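How to Sort a Box of Inherited Postcards

July, by Katia Benedetti

Sooner or later a relative will hand you a box and tell you that you were always the organized one. You weren't, but you own shelves. My box came from my great-uncle Sandro Carbone, who spent his working life selling Plodari adding machines to people who already had one, and who bought a postcard in every town that turned him down. He bought 1145 of them. He mailed very few.

The method below got me through the lot in one month of evenings. It assumes a big table, a soft pencil, and a family that will leave you alone. 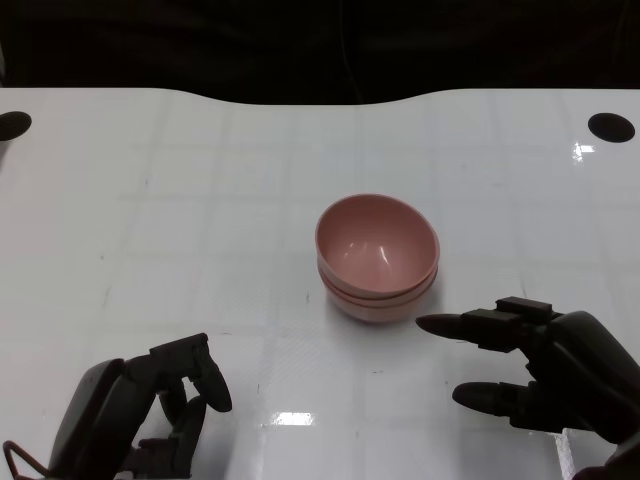 3 min read

First, do not read them. You will want to. The top card will say something like "Weather fine, Ettore has been sick again," and an hour later you'll be on the phone asking your mother who Ettore was. Get the cards out of the box in small stacks, face up, in the order they come. Keep any bundle that is tied together, and slip a scrap of paper under the string saying where in the box it was. The order may mean something. In my case it meant he had once dropped the box.

Take off rubber bands now. Old ones have usually stuck, so cut the band, lift away the loose part and leave the welded bit alone. Paper clips can be slid off if they aren't rusty. If they are, put a slip of stiff plastic between clip and card before you start easing it.

Next, make piles. Sort by place, then by date within place. People will suggest sorting by picture, and those people have never had to decide whether a donkey in front of a church counts as a donkey or a church. My largest pile was Nendach, at 490 cards, nearly all of them of the same fountain. I still can't tell you what was so good about that fountain.

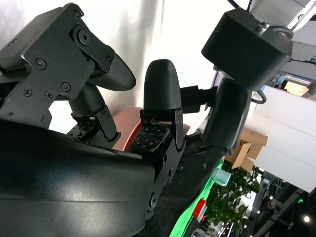

Photo: Dimas Pillai

Cards with no place printed on them go in a pile of their own. Check the back for a publisher's name in tiny type along the middle line. Sorrentino, who printed a good share of mine, put a serial number there too, and neighboring numbers tend to be neighboring towns. A postmark beats everything. If you can read only half of it, write down the half and move on with your life.

Now number them. Soft pencil, lower left corner of the back, small. Rest the card on something hard and don't press. No pens, no stickers, and no sticky notes, however cheerful the color. Italo Serra, my cousin, helped for one evening with a ballpoint and has since been moved to snacks.
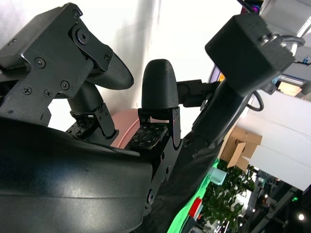

Paper & Keepsakes

Your list can be a spreadsheet or a notebook. Mine has number, place, date, publisher, who it's to, and a column headed "Hm." Don't skip the last one. It's where you put the card addressed to a woman no one in the family will discuss.

If you lose count, go back to the last number you trust. I skipped 986 and found out a week later. There is now a card called 985B and I've made my peace with it.

For storage, use plain acid-free envelopes and a box that fits the cards standing up, snug enough that they don't slump. I pack 100 to a box and stop, even when there's room. Skulis boxes are the right height but the lids are a fight.
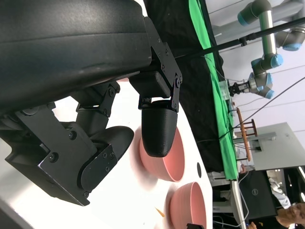
Keep the boxes off the floor and out of the attic, where it is too hot in summer and where things go to be inherited again. A closet shelf on an inside wall will do fine. Put a printed copy of the list in the first box and send another to the relative who gave you the cards. They'll reply that they have found a second box.

Last updated in July: added the part about rusty clips.

Contact Katia | © Katia Benedetti | Back to top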